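Moving the blog to a new home, and why I kept the old posts

I have been promising to write this one since March, and every time I sat down to do it I found something more pressing, like descaling the kettle. But the move is done now, the boxes (the pretend ones, I mean, made of files) are unpacked, and if you are reading this then you have found your way to the new address, so hello and come in.

For anyone who is new, this started as a sewing blog and then wandered off. I made curtains for our first flat in Hiltside and wrote down how I did it, mainly so I could remember what I'd done when it came to the second pair. Then a few people wrote to ask about lining, and then I was writing about lining, and before I knew where I was there were 850 posts and only half of them had anything to do with fabric.
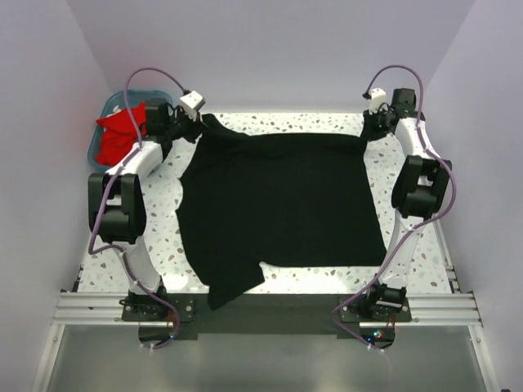 Takács

Anyway, the old blog lived on a free service that was very good to me for a long time and then, bit by bit, wasn't. First the comments began to vanish. Then the search box stopped finding anything with an apostrophe in it, which is hard luck if you have written as often as I have about my grandmother's button tin. When the letter came to say they'd be charging from the spring, I made a pot of tea and decided to move the whole lot.

I thought it would take a weekend. You're allowed to laugh. The export gave me one enormous file with everything in it, drafts and all, and I did the thing you must never do when you are clearing out a cupboard – I started reading. There was the long one about the Prungate market and the man who sold me four yards of what he swore was wool. There was the whole sorry tale of the loose covers for the settee, in three parts, with a fourth part promised and never delivered. (I did finish them. They were a bit tight over the arms, and we had them for years.) There was a recipe for plum chutney with the sugar left out, and I am so sorry if any of you made it.

My first idea was to be strict and keep only the good ones. I got as far as making a list, and I put 104 posts on it, and I felt very modern and tidy for an evening. The next morning I looked at the list again and it might have been written by somebody else. It had all the proper how-to posts on it and none of the ones where I'd simply gone on about the weather, or the bus, or the year the hem of my good coat came down on the way to a wedding. I missed them! So I tore up the list and brought everything across, chutney and all, though I have put the sugar back in.

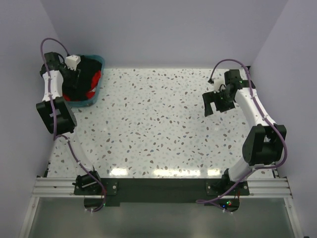

Page last changed: Jun 20, 2022

The part that took the time was the links. Whenever I'd mentioned an older post I'd linked to it, and all of those links pointed back to the old place, and every one had to be altered. There were 2408 of them. I know there are clever ways of doing this in one go, and I did try one of them, and it changed the word "here" to a web address all the way through a piece about hand-stitching, so after that I went back to doing it by hand in the evenings with the wireless on. I got quite fond of it, in the way you do with a long plain seam. You stop thinking about the end and just keep the edges together.

A few things are different, so I'd better say. The categories have gone, as I never used them properly, and there is one long list by year instead. The comments have come over up to a point, but some of the oldest have lost their names, so if you see a kind remark from a blank space it may well be yours. The pattern pages are all there and still free to print. Do check the measuring square on the first sheet before you cut anything, as the new site seems to make some printers shrink the page a little.

I've also added a page I have been meaning to write for ages, about my old Sunach sewing machine. It was bought in 1981 and weighs as much as a small pony, and more of you ask me about it than about anything else I own.
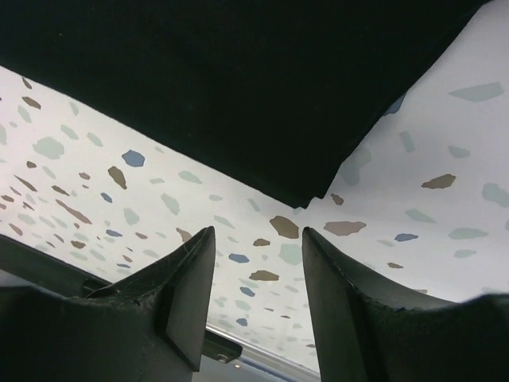 I've put down everything I know about oiling it, which isn't a great deal, and where I get the needles, and what I do about the tension when it goes off in damp weather. If you have the same one and know how to free the little lever at the back, please write, because mine hasn't moved in a long while and I'm frightened of forcing it.

What I haven't sorted out yet is the email list. If you used to get a note from me whenever there was a new post, you won't have had one for this, and you may have to sign up again at the bottom of the page. I did ask whether I could carry the addresses over and was sent eleven paragraphs in reply, and I've read them twice now and still couldn't tell you if it was a yes. I'll have another go once the beans are in.

Next time it will be back to proper sewing, I promise. I have a blackout lining to put into the back bedroom curtains before the light mornings drive us both mad, and I want to try weighting the hem with a length of chain in place of the little pennies. If anyone has done that on a heavy curtain, do tell me whether it clanks.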